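Varkwood Pantry Gallery » The Dried Goods Drawer

Friday, January 17, 2025

The drawer under the toaster was last sorted in October, by which I mean I opened it, looked in and closed it again. This week it finally got emptied. The rules were simple: everything comes out, everything gets looked at, and anything older than the toaster goes in the trash.

Things in bags come first, on the grounds that bags slide down behind the drawer and have to be fetched with a ruler.
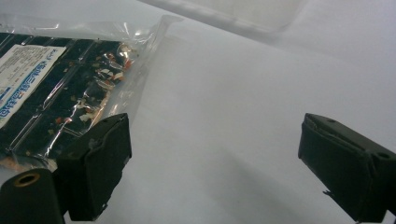
Dark sheets in clear plastic, and a pale background.

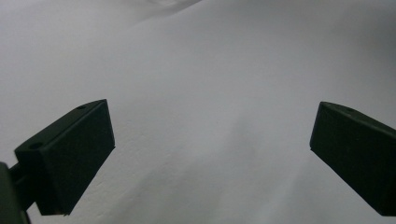

The bags used to live with the soup packets, an arrangement that suited neither. Seaweed wants to stay flat and dry. Soup packets want to lean on something until it snaps. I have moved the flat things to the shelf over the kettle — then moved them again after remembering what kettles do.

The jar from the Prirnley farm shop has been demoted to holding rubber bands. I paid good money for the lentils that came in it and cooked them once, with regret.

Still to come is the tea shelf, where I own 400 grams of something smoky from Grabowska that I keep describing to guests as interesting. They keep asking for coffee.

The spice rack page is next on the list, along with the Cuvley tins, if I can get the lids off. One of them has been shut since we moved in and I have started to respect it.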